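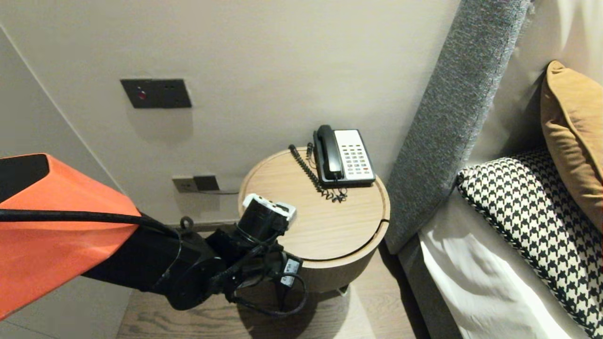
Posting the write-up on the left arm wrist fault, for anyone else running the Fiadzo controller in furnished rooms. The short version is that the wrist stopped reporting position for up to 600 milliseconds at a time and the arm kept moving on its last command. The bedside station is where we saw it most. The wires hang in loops under the wrist there, with a small labeled module dangling among them, and the gripper works right over the rim of a round nightstand with a coiled phone cord lying across the top. Not much room for an arm that has lost track of its own wrist.

2/ First event was logged at cycle 2987. Task was a plain reach over the nightstand and back. Position feedback froze, the controller held the last velocity, and the gripper came down on the tabletop edge. No injury, no damage to the room. The operator, Gifty Mahama, hit the stop before the watchdog did.

3/ That last part is the safety problem. The watchdog was set to trip after 10 missed packets. A frozen sensor still sends packets. They arrive on time with the same old number in them, so the counter never moved.

4/ We blamed software for two days. Nii Agbeko rolled back the driver, then the firmware. Same fault on both. Mariama Dankwa got it to repeat on the bench by holding the arm still and flexing the cable by hand.

5/ Cause: a cracked crimp on the encoder lead, on the wrist side of the connector. The service loop was free to swing, and every wrist roll bent the wire at the same point. Roughly a third of the strands were still intact when we cut it open.

6/ Fixes so far. New lead with strain relief. Loop tied to the forearm at two points. Watchdog now compares commanded motion with reported motion and trips if they disagree — packet count stays as a second check.

7/ Not fixed: the sleeve. It covers the upper arm only, so the wrist wiring can still catch on things. Ohemaa Osei is drawing a longer one.

8/ If you run the same controller, log raw encoder values during a slow wrist roll and look for flat stretches. The status page will show green the whole time.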